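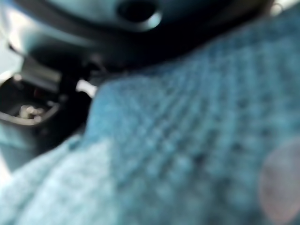
Blue waffle-texture knit blanket keeps growing every time I fold it. How do you store yours?

I have a blue knitted throw with that bumpy, waffle sort of pattern all over it, and I love it dearly, but I am at my wits' end about where to keep it and how. My aunt made it for me when I moved to Bedgate, and it is a big one, easily big enough for two people on the couch with a bit left over for the dog. For the first winter I hung it over the back of a dining chair and by spring it had gone long and droopy on one side, like a sweater that has been on a hanger too long. So then I started folding it and putting it on the closet shelf, and now I have a hard crease down the middle and the little bumps along the fold have gone flat. It also slides off the shelf if I so much as look at it.

What I would like to know is: should I be folding it, rolling it, or just letting it live in a heap? And can the flat part be brought back? I don't know for certain what the yarn is. My aunt thinks it was a wool blend but she had a few bags of leftovers on the go that year, bless her, and the labels are long gone. I'd like to get this sorted before October, when it comes back out for good.

Posted by Bimla Kushwaha

Geum-ok Song
Oh, I do sympathize, I have three of these and they each have a mind of their own! Rolling is the way to go. Lay it out on the bed, smooth it with your hands from the middle outward (don't tug at the corners), fold it loosely in thirds the long way and then roll it up from one short end like a sleeping bag. Keep the roll fat and soft. If you squeeze the air out to make it fit, you'll be right back to flat bumps. Mine sit in an open basket by the couch, standing on end, and the one I use least goes in an old cotton pillowcase on the bottom shelf where it can't fall on anybody.

As for the flattened part, try steam, but go gently as you don't know the yarn. Acrylic can go limp for good if it gets too hot, and there's no undoing that. I lay the blanket face up on a big towel, hold the steam iron a good 4 inches above it so it never touches, give it a few puffs and then pat the bumps up with my fingertips while it's still a little damp. Do a corner first and let it dry completely before you decide whether you like the result. Then leave the whole thing lying flat overnight. I did this with a throw that had spent two years under a stack of encyclopedias, and you really had to hunt for the line afterward.

For the side that has gone long, I would wash it cool (by hand, in the tub), roll it in towels to get the water out, and nudge it back into a rectangle while it's wet. It may not come back all the way. Please don't hang it on the line, however nice the weather is, because the weight of the water will pull it longer than ever.

Rhydian Griffiths
just chuck it in the dryer on low for 10 min, always works for me

Ea Brynjólfsdóttir
I'd be careful with the dryer if there might be wool in it. I shrank a gray one that way, and it now fits the cat's chair very nicely and nothing else in the house.

Everything Geum-ok said about rolling I agree with. The only thing I'd add is that if you do want to fold, put a rolled-up bath towel inside each fold so there's no sharp edge, and fold it in a different place every time. I redo mine on Thursday when I change the beds, or I'd never remember. And if it's going away for the summer, make sure it is clean first, as moths are much fonder of a blanket with a few crumbs in it.

Filed under: Home & Laundry > Blankets and Throws > Storage

Contact us | Copyright Grekbridge Neighbors Help Board | Back to top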